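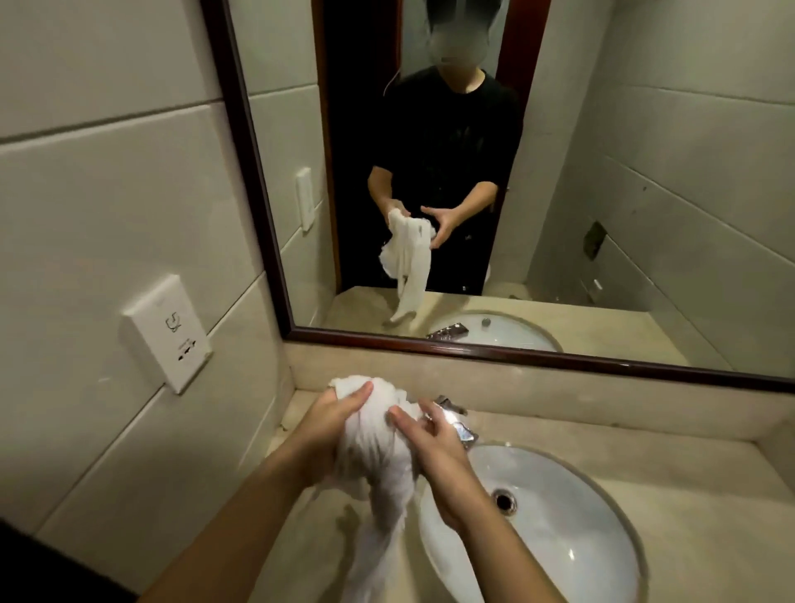
O que inclui o serviço Culitz na modalidade contratada?
O pacote compreende a gravação de tarefas manuais em primeira pessoa, a anotação das sequências por etapa e a entrega dos arquivos em formato compatível com o controlador bimanual Stira, com 2 revisões por lote.

Relatório de andamento: avaliação do serviço Culitz
Elaborado pela Vostik para a McGrath, entidade financiadora

1. Objeto
O presente relatório refere-se à avaliação técnica do serviço Culitz, de fornecimento de demonstrações humanas para o treinamento de robôs de uso doméstico. A avaliação limita-se ao módulo de têxteis, que reúne tarefas de lavar, torcer, dobrar e estender peças leves. Os demais módulos do catálogo não foram examinados.

2. Execução até agosto
O plano de trabalho prevê a entrega de 3.000 sequências. Até o fechamento deste período foram recebidas e conferidas 1.222, todas com anotação completa. O restante permanece no cronograma aprovado, sem pedido de prorrogação.

A conferência concentrou-se na tarefa de torcer panos sobre a pia, considerada a mais exigente do módulo. O tecido muda de forma a cada instante e as duas mãos exercem forças distintas sobre o mesmo volume, muitas vezes com os dedos parcialmente encobertos pelas dobras. 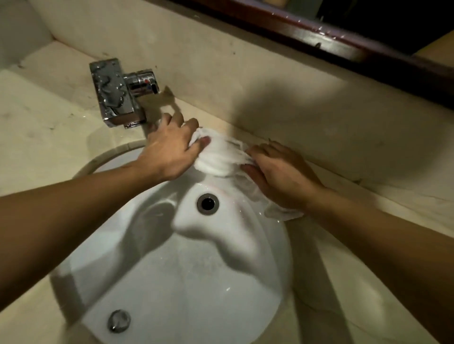
Para essa tarefa, a anotação do fornecedor separa a preensão, a torção e a soltura, e registra em cada etapa qual das mãos conduz o movimento. A equipe verificou boa concordância entre anotadores nas duas primeiras etapas. Na soltura persistem divergências quanto ao instante final, e foi solicitada ao fornecedor uma definição mais precisa no manual de anotação.

3. Pendências
O conversor para o Stira ainda não preserva os comentários dos anotadores. O fornecedor comprometeu-se a corrigir a falha na próxima versão. Falta também receber a tabela de preços para renovação.

4. Próximo período
Serão conferidos os lotes de dobrar e estender. Solicita-se à McGrath a manutenção do desembolso previsto e a indicação do formato desejado para a entrega final dos dados.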